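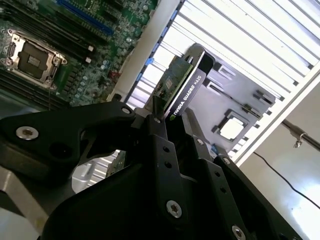 PC Hardware Lab, Unit 6: Expansion Cards
Instructor: Sotiris Karagiannis
Room 218, Orkbridge Technical Center

Purpose
In this unit you install a low-profile graphics card in a desktop case and record what you find. The Quadro K620 is the card on the bench list. Groups with a different card should write its model in the log before starting.

Before you start
Shut the machine down, switch off the supply and pull the power cord. Hold the power button for a few seconds. Put on the wrist strap and clip it to bare metal on the case.

Installing the card
Remove the slot cover and keep the screw in the parts tray. Find the long slot on the motherboard and check that its latch is open. Handle the card by the bracket and the edges, and keep your fingers off the gold contacts. Line up the bracket with the opening at the back of the case, then press straight down with even pressure. If the card stops early, lift it out and look at the slot again. Do not rock it from side to side. Fasten the bracket with one screw.

Low-profile cards need the short bracket in a slim case and the full-height bracket in a tower. Changing the bracket is covered in Unit 7.

Log sheet
Write down the card model, the slot used and the bracket height. Log sheets go to Eduardo Salgado within 48 hours of the lab. Late sheets lose half the marks.

Reading for next time: the Kassa bench manual, chapter on memory and sockets.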